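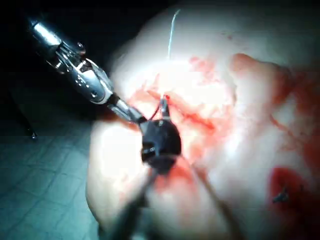
Wristed driver on the tissue, needle up, white suture running up toward the top.

benchrat_14
Feb 23, 2026
Spent most of January swapping between the Vondenance wristed driver and the older Testance one on the same arm. The Vondenance people say the grip doesn't slip under load. I'm not sold. Over 1,158 logged grasps the needle rotated in the jaws almost as often as with the Testance, and it costs 4 times as much.

loopgain
What controller? If it's the stock Nodham box I'd blame that before the jaws.

benchrat_14
Stock Nodham, yes. Same box for both heads, so it ought to hurt them equally.

sutureskeptic
"Ought to" is doing a lot of work there. More joints means more cable stretch. You may be measuring the wrist.

quietcable
Disagree. I ran the Conceição arm with 2 different heads and the jaws were the whole story. Swapped the inserts, kept the cables, slip dropped.

sutureskeptic
Dropped by how much? On tissue or on foam pads? Everything looks good on foam.

quietcable
Foam. Fine, point taken.

loopgain
My gripe is the close-up view. That black head is a blur and I can't read the lettering on it. How are you scoring needle rotation from that?

benchrat_14
Jaw encoder plus a second camera off to the side. I wouldn't trust the close one for angles – it's good for seeing where the thread goes and that's it.

sutureskeptic
Then post the side view numbers, split by head. Until then I'm keeping my Testance.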